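Ongate Trato Countertop Water Filter

Most water filter pages start by frightening you about your tap. We sell filters and we would still like you to read your town's water report before you spend anything. It is free, it is usually a few pages long, and in a fair number of homes it will tell you that the water is fine and you don't like the taste of chlorine. The Trato is good at that one problem. It is less good at several others, and we list those further down.

What it is

The Trato is a countertop filter that connects to a standard kitchen faucet with a diverter valve. Flip the lever and the water goes through the filter. Flip it back and you have your normal tap. There is one carbon block cartridge inside, no pump, no power cord, no app and no indicator light. Earlier versions had a light. It ran on a timer and knew nothing about the state of the cartridge, so Ongate dropped it, and we think they were right.

Price: $99, one cartridge included
Replacement cartridge: $22
Hose length: 53 inches
Housing: white or gray
Warranty: one year on the housing and valve, none on the cartridge
Tools needed: none for most faucets

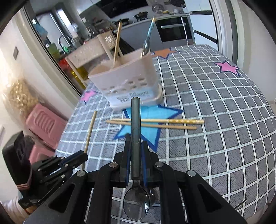

Will it take the scale out of my kettle?
It won't. Scale comes from hardness minerals, and carbon leaves those where they are. If white crust is your main complaint, you want a softener or a bottle of vinegar, and the vinegar is a lot cheaper.

What it does well

Chlorine taste and smell drop off sharply with a new cartridge. Máté Kozma, who tests kitchen gear for us, ran one at home on city water and could pick out the filtered glass every time for the first few months. By month five he was guessing. The box says six months, so we tell people to plan on less if they cook a lot or have a big family, and to change it when the taste comes back.

It also catches fine rust and grit from old pipes. If your water runs brown, though, call the water company before you call us. A filter on top of a bad pipe will clog in a week and you'll be out the price of a cartridge.

What the box says, and what we make of it

"Healthier water." We don't know what this means and Ongate did not give us an answer we could print. Taken as a claim about taste, fine. Taken as a claim about your health, we would want to see something to back it up.

"Saves hundreds on bottled water." Only if you buy bottled water now. If you drink from the tap already, it saves you nothing and costs you the filter plus at least two cartridges a year.

"Installs in minutes." Fair for a plain faucet with a threaded tip. Pull-down sprayers will not take the diverter at all, and no adapter we have tried changes that. Edit Bíró in our returns department says that is the reason on more than half of the Tratos she gets back – so please look at your faucet first.

Things to check before ordering

Unscrew the aerator at the tip of your faucet. If there are threads, you are probably all right. The box has adapters for the two common sizes.

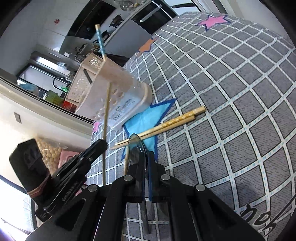 If the aerator won't budge, wrap it in a rag and use pliers gently, or soak it in vinegar overnight and try again. Some faucets have a hidden aerator that needs a small plastic key. The key is not in the box. Hardware stores have them.

Measure the space beside the sink too. The housing needs a spot 16 inches tall under the cabinets, and that includes room to unscrew the top when you change the cartridge.

How it compares

The Feltau pitcher costs less and does nearly the same job on chlorine, slowly. For one or two people with room in the fridge, we'd buy the pitcher. The Kun under-sink unit is neater and has a bigger cartridge, but you'll be drilling or paying someone to drill, and renters should skip it.

Returns

Send it back within the month of purchase or the month after, used or not. Opened cartridges are not refunded. Ask for Edit or Danai Galanis if there is a problem.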